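The Spoon Tree

I gave up my second utensil drawer in April, and I would like to talk about it.

If you cook at all, you know the drawer I mean. Mine was the one under the toaster, and it opened exactly as far as the ladle would let it, and then you had to slide two fingers in and press the ladle down while pulling with your hip. I did this for years! I did it with onions burning. There was a potato masher in there that I had bought twice, having failed to find the first one, and a melon baller that came with the apartment.

My friend Adeel Rajput, who has watched me fight that drawer at more than one dinner, told me to hang everything up and be done with it. He has a rail along his kitchen wall, very handsome, with the steel things at one end and the wooden things at the other. I rent, though, and my lease has a whole paragraph about holes. So a rail was out, and the magnetic strip was out (wood doesn't stick to magnets, as I'm embarrassed to say I had to be reminded), and that left the crock and the spoon tree.

I've had a crock. A crock is a drawer standing on end. You put six things in and it looks like a catalog, and then you put in the seventh and it starts grabbing. Pull out a whisk and a spatula comes along for the ride. The bottom gets a layer of crumbs and something sticky that you can't explain and don't want to.

The spoon tree — I don't know what else to call it, the stores all say "utensil holder stand" — is a pole with a base at the bottom and hooks at the top. My aunt had a brass one by the stove with a soup ladle, a skimmer and a flat turner on it, and as kids we'd spin it until something flew off. The plain white kind has the same bones.
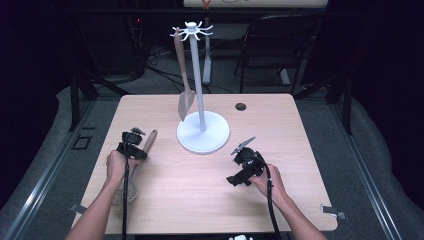
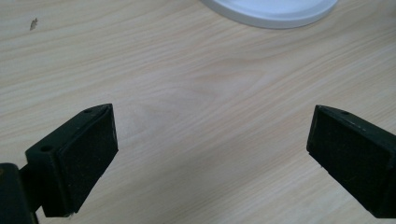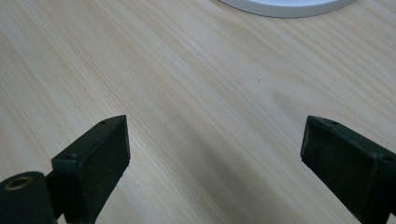

Page last changed: April, 9:24 a.m.

Eight hooks is a nice number, by the way, and the one in the first picture has eight. It sounds like a lot until you lay out what you reach for in a week. I did this on the kitchen floor one evening with a cup of tea. Wooden spatula, slotted spoon, ladle, whisk, the good tongs, the fish turner, the rice paddle, and the big spoon I use for tasting and pretend I don't. Eight! Everything else was a visitor. The melon baller went to a neighbor, who seemed pleased.

I started with a stand from Garside, the cheap one, and I want to be fair to it, but the base was about as wide as a saucer and the whole thing leaned like a tired uncle the minute I hung the ladle. Then I tried the Stamila, which costs more and has a wide, flat, heavy foot, and I've been with it ever since. If you only check one thing in the store, check the foot. Push the top of the pole with one finger. If it rocks when it's bare, imagine it with a cast-iron-handled something on one side.

Hanging order matters more than I expected. Long wooden spatulas are the trickiest because they come nearly down to the base, and a very long one will rest on it and tip off its hook. I emailed Gangadharan Kulkarni about this. He turns spoons and spatulas in a little workshop called Skerkorine, and he has opinions on handles that could fill a book. He drills his hanging holes close to the end of the handle, and he told me to measure from the hole to the tip of the blade before buying any stand at all. "People measure the drawer," he wrote. "They never measure the spoon." He also said to hang heavy across from heavy, ladle facing tongs, and to let the light wooden pieces fill in wherever they like.

He's firm on drying, too. A wooden utensil that goes into a crock damp stays damp at the bottom, and that's where you get the gray fuzz. Hung up, it gets air on every side. I still wipe mine first and I oil them when they start looking thirsty, which in my kitchen means whenever I remember. Slotted spoons drip, no matter how you shake them, so mine goes over the side nearest the sink, and I wipe the base when I wipe the counter.

Now, the downsides. Anything hanging beside a stove collects a film of grease if you don't use it often, so the stand keeps you truthful about what you cook with. Mine lives a good arm's length from the burners, on the pale wood-look counter by the window. It takes up counter space, obviously. Cats love it. And some utensils simply have no hole, including my favorite, a stubby olive wood spoon from a market in Flarnach, which now has a loop of kitchen string tied around its neck and looks a bit like it's won a medal.

The empty drawer stayed empty for maybe a month. It has dish towels in it now, folded, plus the batteries, plus one potato masher. I gave the other one to Adeel, and he's hung it on his rail, at the steel end.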